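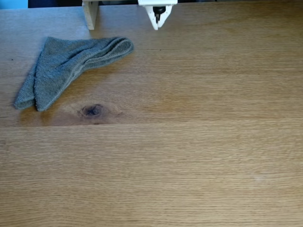

Teaching a Robot When to Stop Folding

Interview from the Sutter Institute research bulletin, February issue

Cloth has long been a difficult material for robots. It has no fixed shape, it hides parts of itself, and it seldom lands the same way twice. The manipulation group at the Sutter Institute has spent the past two years on a narrow part of that problem: how a robot should judge the state of a towel before deciding on its next move. The group's method, called Kosilik, was the subject of an internal report this winter. The bulletin spoke with the group's principal investigator in the laboratory on the Loltside campus.

The investigator began by explaining why the group chose to study judgment before speed. "Most of our early failures had very little to do with the grasp itself," the investigator said. "The arm would take hold of the cloth well enough. It would then carry out a fold that made sense for a flat towel, when the towel in front of it was already folded over on one side. The motion was fine and the starting assumption was wrong."

Kosilik addresses this by adding a short assessment before each movement. The system looks at the cloth, estimates which edges are true edges and which are creases, and assigns a level of confidence to that estimate. If the confidence is high, the robot proceeds with a fold. If it is low, the robot makes a small test movement, such as lifting one layer slightly and setting it down again, and then looks a second time.

"A crease and a hem can look very similar from overhead," the investigator said. "A person settles the matter by touch, usually without noticing. Our gripper has two fingers and no sense of touch beyond a reading of motor effort, so we have to get the same information by moving the cloth and watching what changes."

Asked how the method was tested, the investigator described a series of 283 trials carried out on a single tabletop. Each trial began with a towel placed in an irregular shape by a member of the group, who worked from a printed card. There were eight such cards, covering shapes from a simple half fold to a loose heap. The robot was given a fixed time to bring the towel to a neat rectangle. A trial was counted as successful only if the final shape matched the target within a set margin and the robot had stopped on its own.

The last condition proved to be the most demanding. "An earlier version of our software would reach a good fold and then spoil it," the investigator said. "It would see a slight unevenness along one side and try to correct it. The correction would open the fold, and the system would have to start over. We had trained it to improve the cloth and had never trained it to leave the cloth alone."

The group responded by treating the decision to stop as an action in its own right, equal in standing to a lift or a fold. People who guided the arm by hand during the training sessions were asked to press a key at the point where they judged the work complete. Those key presses became part of the training material. According to the investigator, this change did more for the results than any adjustment to the camera or the motion planner.

The control software used in the trials, known as Zarkell, was written within the institute and predates the present project. It handles the timing of the arm and records each movement together with the camera view. The investigator credited it with making the failures readable. "When a fold went wrong, we could go back and see what the system believed about the towel at that moment," the investigator said. "In many cases the belief had been wrong for several steps before anything visible happened."

The conversation turned to the choice of material. The group works mainly with terry cloth, which is thicker than most fabrics used in this kind of study. The investigator said that the looped surface gives the fingers something to hold but causes other difficulties. Layers tend to cling together, and a stack of folds has soft, rounded edges that are harder to separate by sight. Results on thin cotton were better overall, although the robot more often picked up two layers when it intended to lift one.

The tabletop itself also received some attention. The group had considered covering it with a plain gray mat, as many laboratories do, and decided against it. "Wood grain has lines in it, and lines are what our system is looking for," the investigator said. "Early on, it would sometimes take a joint between boards for the edge of a towel. We preferred to correct that in training. A kitchen table or a laundry counter will not have a gray mat on it."

On the limits of the work, the investigator was direct. The method has been tested with one arm, under steady overhead light, and with towels of similar size. It has not been tested on clothing, and the investigator did not expect it to transfer to shirts without substantial new training, given the number of openings and overlapping parts. The test movements also add time. In the loose heap condition, the robot often spent longer examining the cloth than folding it.

"We accept that cost for now," the investigator said. "A slow system that knows the state of the cloth gives us something to build on. We can remove the checks one at a time and see which of them matter."

The next stage of the project will use two arms, which should allow the robot to hold one layer in place while it moves another. The group also intends to repeat the full set of trials under uneven light from a side window. Preparation of the second work table is under way, and the investigator expects the first two-arm sessions to begin once the cameras have been calibrated.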